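4. Working rules for glove-based demonstration recording

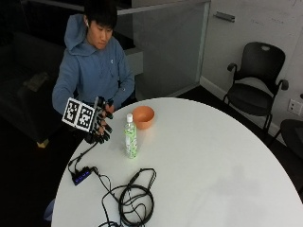
Figure 3. Recording station at the round table. The operator wears the sensor glove with the two-marker plate on the back of the hand; the bottle and the orange bowl are on the table next to him.

This section lists the rules we ended up with for recording hand demonstrations, and how each one came about. Existing safety standards for robot cells say a lot about guarding and stopping distances and very little about the person who sits at a table and shows a task with an instrumented hand. We had nothing to copy from. So the rules below are house rules, first drafted in July and changed often after that. Numbers refer to the study set of 182 recordings unless noted.

4.1 Before the session

Glove fit comes first. A loose finger segment gives a joint angle that drifts, and the drift is hard to see in playback. Operator makes a fist, opens flat, touches thumb to each fingertip, holds each pose. If the hand model on the screen does not follow, refit and repeat. No recording on a glove that has not passed, even for a "quick test" - quick tests got mixed into the training set twice in the pilot.

Marker plate is checked by hand for play. The plate must not rock on the glove. Both markers clean, no glare, no sleeve over the edge. Long sleeves are allowed but the cuff is pushed back far enough that it can't ride over the plate during a reach. Plate orientation is the same for every operator, and the marker IDs go in the session log together with the glove ID.

Why two markers and not one: with a single square tag the pose estimate can flip at shallow viewing angles. Two tags on one rigid plate give a cross-check. When the two poses disagree by more than the set limit the sample is flagged, not dropped. Dropping is decided later, by someone other than the operator.

4.2 Table and cables

Objects for the task only. Drinks, phones, keys go off the table. A drink bottle may of course be a task object, and then it is listed in the task sheet with its fill state and whether the cap is on. Fill state matters more than we expected, as grip force and lifting speed both change with it.

Cable handling took the most argument. The glove is wired, and the wire has to go somewhere. In the layout of Figure 3 the glove cable runs down across the table surface, with the hub and a loose coil of cable also on the tabletop. Leaving slack within reach keeps the wrist free, and Leka's group at Tranitz prefers it that way. The cost is that cables are in view and can be touched by the hand or by an object. Our current rule is a compromise:

- cable leaves the glove toward the operator, never toward the task objects
- coil and hub stay outside the reach area agreed for the task
- hub stays where its indicator lights can be seen from the chair
- if the cable moves an object, the take is marked and redone

The Drurier site runs the cable along the forearm instead, with a soft strap. Fewer snags but two operators reported that the strap got tiring. We allow both methods within the rule set. Mixing them within one session is not allowed.

4.3 The operator

Seated, feet on floor, free hand resting in one place unless the task is two-handed. A break at least every 40 minutes. This was first set on comfort grounds, then kept for data quality - flagged samples went up toward the end of long blocks at both sites.

Audio in the ear is permitted, one side only, so that the operator can hear the person running the session. Kermani argued for a full ban and we note his objection here. Pace of movement may follow the music, and we did not test for it.

Consent covers the face as well as the hand. Early forms mentioned only "hand motion data" while the camera view took in the whole upper body. That is a plain error and the forms were rewritten. Any recording made under the old form is either cropped or left out of the shared release.

4.4 During and after

One person runs the software, another wears the glove. Start pose and end pose are held still for 2 seconds, which gives a clean segment for time alignment between glove and camera. Failed grasps are kept and labeled as failed. Operators tend to ask for them to be deleted, and the answer is no.

Camera position is fixed for the session. If it gets bumped, stop, recalibrate, start a new session number. Do not patch the old calibration file by hand.

After the session the plate and fit checks are repeated. In 38 of the 182 recordings the closing check differed from the opening one by more than the limit, nearly always from glove slip at the base of the thumb. These are released with a warning field and not corrected.

4.5 What the rules leave out

They do not cover wireless gloves, standing work, or sessions where a robot moves within reach of the operator. Lerkus has a draft for the last case and we point to that instead of repeating it. Cleaning of shared gloves is handled only by a local note at Quintero, it should be in the main text and will be in the next version. Left-handed operators used the same glove model in mirrored form, but there were to few of them to say whether the fit limits carry over.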